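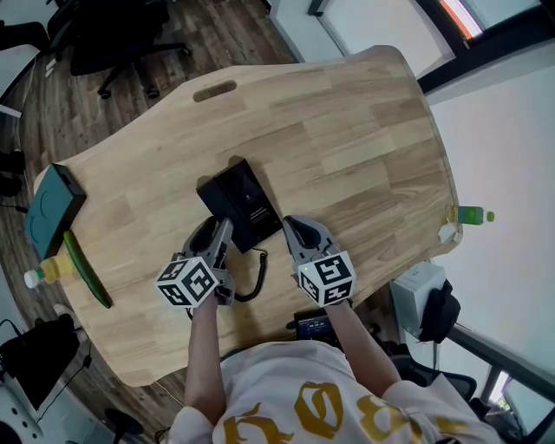 Light wood tabletop with oval handle cutout.

Stillside Shelf-Edge Label System
For grocery, convenience and specialty food stores

Stillside is an electronic shelf label system for food retailers that change prices often and sell both packaged and weighed goods. It replaces paper price strips with battery-powered displays that take their data from the store's existing price file. The system is made up of labels, mounting rails, a base station and the Nindimano price server software.

Stillside is sold in two versions. Stillside Dry is for center-store aisles, bakery and wine. Stillside Cold is for open coolers, reach-in cases and freezer doors. Both versions use the same rails and the same base station, and one store can run a mix of the two.

How prices reach the shelf

The price server reads a flat file or a database view exported by the point-of-sale system. Each record must include an item number, a description, a selling price, a unit price and a unit of measure. Promotional prices can carry a start time and an end time. When a record changes, the server sends the new content to the base station, which passes it to the label. The label confirms receipt, and the confirmation is logged with the time and the label number.

Labels that do not confirm are tried again at 14-minute intervals. A label that misses 2 retries is placed on the exception list, which can be printed by aisle before the store opens. Overnight batches are normally scheduled for 3 a.m., but the hour can be set for each department.

The server does not write to the point-of-sale file. If the shelf and the register disagree, the register file is treated as correct and the label is refreshed.

Unit pricing

Unit price is shown in a fixed field at the left of the display. The server can calculate it from package size or accept it as supplied. Stores in states with unit pricing rules should check the required type size and unit of measure before choosing a template. Templates supplied with the system are general layouts and have not been submitted to any state agency.

Specifications

Display: black, white and red, no backlight
Label widths: narrow, standard and wide
Radio: two-way, with confirmation
Labels per base station: 300
Item file: comma-separated text or database view
Templates supplied: 17
Battery: replaceable coin cell, 2 per label
Mounting: snap-in rail, peg hook clip or case-door clip
Base station power: wired network or wall adapter

Batteries in Stillside Cold labels drain faster than those in Stillside Dry labels. The server reports low cells by label number and shelf position.

Rails and fitting

Fang rails fit standard shelf channels and are cut to length with a fine-tooth saw. A release key is needed to remove a label once it has been seated. Peg hook clips hold narrow labels only. For wood produce tables and bakery stands, use the screw-down rail, sold separately.

Do not mount base stations inside a walk-in cooler or directly above a metal case canopy. A store with masonry walls between departments may need an additional station.

Supplied with each starter kit

Base station with wall bracket
Labels, in the version ordered
Fang rails, uncut
Release keys, 2
Price server license for one store

Ordering

Stillside is made to order by Dullside. Quotes require a shelf count by department, the name of the point-of-sale software and a sample export of the item file. Send the export with at least one weighed item and one promotional item included. Orders for additional labels should give the original kit number so that the new labels can be assigned to the same store.

Related products: Fang screw-down rail, replacement release key, cooler door clip, coin cell service pack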